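PC TEARDOWN BENCH – CHECKLIST W/ COMMENTS
Bench 11, October round. Checked by Yi-an Hong

1. Mains lead out, wall end too – OK
2. Case on its side, panel off, panel stored flat – OK. Panels go in the rack, not on the floor pls
3. Wrist strap tested – OK
4. Socket exposed, retention frame in view. Hands off the contacts
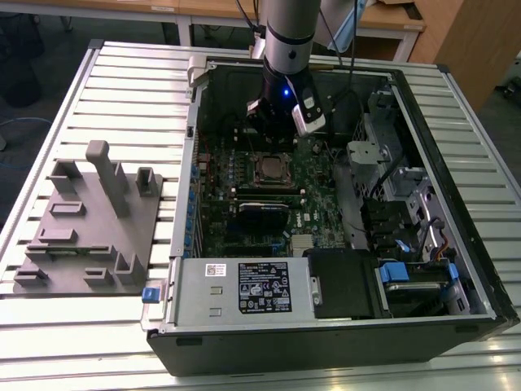

Konholm Refurb Workshop, Hardware Team
5. PSU stays closed. Label readable, sticker in place – OK. Do not open the PSU for any reason
6. Thin wires by the blue connectors – watch for snagging, keep tools clear
7. Case edges – burr check done on this batch, 274 cases, gloves anyway
8. Slats – grooves collect screws. Brush out at end of shift. Found 2 last time, not good
9. Extinguisher tag – in date. Mechthild Berchtold to recieve copy
10. Heatsinks – wait 30 min after power off before touching. Same goes for heat pipes and graphics cards

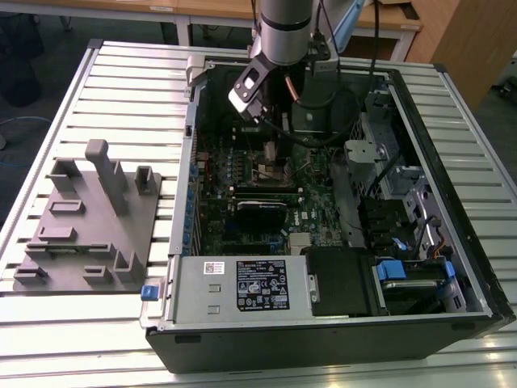 Can I pull the memory before the 30 min is up?
Wait it out. Strap on, then release the clips at the slot ends and lift straight, no rocking.

11. Fan shroud – check for cracks, log on form 104
12. Walkway clear – FAIL, Drarinach crates stacked again. Move before next shfit
Recheck item 12 only. Rest signed, YH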